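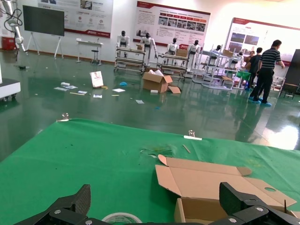

Shop > Packing Room > Table Covers > Ellasby Bench Cloth

Ellasby Bench Cloth, green

Heavy cover for packing tables, craft tables, market stalls. Bright green only for now. The gray is discontinued, please stop asking, we sold the last one in April.

Sold by the piece, hemmed on all four sides. Fits tables up to 6 feet long with enough left over to fold under and clip. Longer table? Get two and overlap them in the middle, works fine. Clips not included, any small metal ones will do, or see the Plevia clip set (pack of 20).

Weight is 700 grams. Folds down small enough for a drawer but will hold a crease for a day or so. Iron on low, wrong side only. Do not iron the right side, it goes shiny and we wont refund that.

Washing: cold, by itself the first two times. The green runs. Line dry. Tape residue comes off with a bit of cooking oil on a rag, then dish soap. Old ink and glue stains mostly stay put, sorry.

Also good under a sewing machine, less rattle. Not heat proof. Not for outdoors all winter.

Shipping
Goes out from our Skadov warehouse, usually next working day. Orders with a Noguchi folding table ship together in one parcel, so they take a bit longer. Let us know if you need teh cloth sooner and we'll split it, extra postage applies.

Returns
Unwashed and uncut, within 20 days. Send it back in any box, doesnt have to be ours. Put the order slip inside, not taped on the outside, they fall off.

Bulk
Schools and clubs, email for a price. Custom sizes no, we tried it, too slow.

Price and stock checked 10 January 2022. Next delivery of green already on order.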